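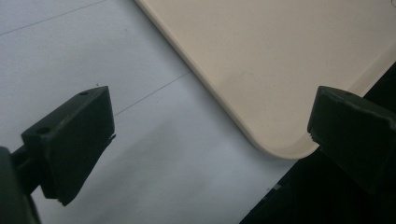

Home Issues Sections Authors Contact
Search this journal Enter keywords Go
December
By the Costen Manipulation Group

4. Collection of Demonstrations

4.1 Hand-held and remote demonstration

Two methods of demonstration were used in the study. In the first, the demonstrator held a two-fingered gripper tool fitted with a camera and carried out the task directly at the table. In the second, the demonstrator sat at the Prendergast control station and moved the robot arm remotely, watching the same camera view on a screen. Both methods recorded the video, the opening between the fingers and the position of the tool. The remote method also recorded the commands sent to the arm, but these were not used in training, so that the two sets of data would contain the same kinds of information.

The fingers were of one pattern throughout. Early trials had shown that a policy trained on one finger shape did poorly when it was run with another, even when the difference was confined to the last part of the tip. The hand-held tools and the arm were therefore fitted from a single batch, and a worn finger was replaced with another from the same batch.

4.2 Tasks

The task set, which we refer to as Futby, consists of everyday handling work on a flat surface: lifting, turning, sliding and placing. This section is chiefly concerned with flat objects. They are harder to demonstrate than cups or boxes, as there is little for the fingers to close upon, and demonstrators differ widely in how they deal with this. Some slide the object to the edge of the table and take hold of the part that overhangs. Others press down one side and work a finger beneath the other. A third group approaches a corner with the fingers open and closes across it at a low angle.

Figure 4 shows the hand-held tool over a flat, cream-coloured board with a rounded corner. The view is the one supplied to the policy, without cropping or correction of colour. Both finger tips are in sight, and the long side of the board runs diagonally between them. Two features of the view bear on the results. The first is that the board and the surface on which it lies are both pale, and the boundary between them is marked mainly by a thin, lighter rim and, along the lower side, by a soft shadow. The second is that the right finger stands partly against a very dark area, where its own outline is less distinct. A policy that relies on strong contrast to find the object or the fingers has little to work with in such conditions.

We chose not to remove views of this kind. Kitchens, offices and workshops contain a great many pale objects on pale surfaces, and a robot that can be taught only against a plain, contrasting background would be of limited use in them.

4.3 Demonstrators and instruction

The demonstrators numbered 35. None had operated the Prendergast station before the study. Each received the same spoken introduction, followed by a practice period in which nothing was recorded. Sessions lasted 40 minutes, with a rest when the demonstrator asked for one. No session was held on a Friday, when the laboratory at Costen was in use for teaching.

The instructions were kept short. Demonstrators were told which object to move and where it should finish, but they were not told how to take hold of it. They were asked to begin with the fingers open, to keep the object in view as far as possible and to stop if they lost their grip. A dropped object did not end the recording. The demonstrator was free to pick it up again, and the recovery was kept as part of the demonstration - a decision which we return to in Section 6.

4.4 Selection and labelling

A total of 2,000 recordings were made across the two methods. Recordings were rejected where the position of the tool had been lost, where the video and the finger readings could not be aligned in time, or where the task had been left unfinished. After this step 1,229 recordings remained. Loss of position was the most common cause of rejection in the hand-held set, and occurred most often when the tool was brought close to a surface with few visible marks. In the remote set the usual cause was an unfinished task.

Each retained recording was divided into approach, contact, movement and release. The divisions were first made automatically by the Flulley software from the finger readings and then checked by eye. Contact proved the least reliable of the four. With a thin object the fingers may touch the table before they touch the object, and the readings alone do not distinguish one from the other. Where the two checkers disagreed on the moment of contact, the later of the two times was taken.

4.5 Differences between the two methods

Hand-held demonstrations were shorter and contained fewer pauses. Demonstrators using the tool directly tended to tilt it as they neared the object, and to go on adjusting the angle after the fingers had begun to close. Under remote control the approach was commonly made in separate stages: the arm was brought above the object, lowered, turned and only then closed. Several demonstrators remarked that they could not judge height from the screen and used the shadow of the fingers as a guide.

These habits carry over into the trained policies, as Section 5 reports. It should be noted that the smoother approach is not always the more useful one to learn from. The pauses in the remote recordings fall at points where the demonstrator was uncertain, and they are helpful in finding the parts of a task for which more demonstrations are needed. For flat objects these points were found mostly just before contact.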